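The Kitchen Shift

I expected noise. Every factory I've written about has been loud, so when Mylene Tan walked me into the building at Trullberg, I had my earplugs ready and felt pretty silly. What I heard was a coffee machine, two people arguing about drawer handles, and Arnel Umali humming at his desk.

Arnel used to be on the line. He packed and stacked for Tretex for years, and his shoulders still click when he reaches for a mug (he showed me, twice!). Now he spends his shift in kitchens that exist only on a computer, setting up practice runs for the arms Tretex wants to put into canteens and care homes. When he started, in November, he figured he'd last a week.

"I thought it was a game," he told me. "Then I saw how many ways there are to miss a drawer."

The team gets through 600 runs on a normal shift. Each one is a kitchen, an arm and a chore, and somebody has to look at how it went. Arnel likes the narrow kitchens best, the ones with counters down both sides, because he cooked in a galley like that on a ferry and has strong opinions about elbow room. 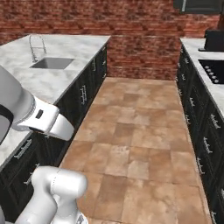
A simulated galley kitchen, with the gripper over the left-hand counter.

I asked Mylene, who runs the shift, what happened to the people who didn't want a desk. She didn't dodge it. Two left. Others split their time, mornings on the floor and afternoons at a screen, and the union rep, Evaristo Marras, is still pushing for the screen hours to be paid at the higher rate. He'd like that settled before anyone talks about new arms, and he said so in front of her, pretty cheerfully.

Arnel misses some of it. The line was company, he says, and you could talk all day about nothing. These days he eats lunch with the old crew and goes back upstairs with his coffee. While I was packing up my notebook he had already opened the next kitchen and was muttering at the faucet.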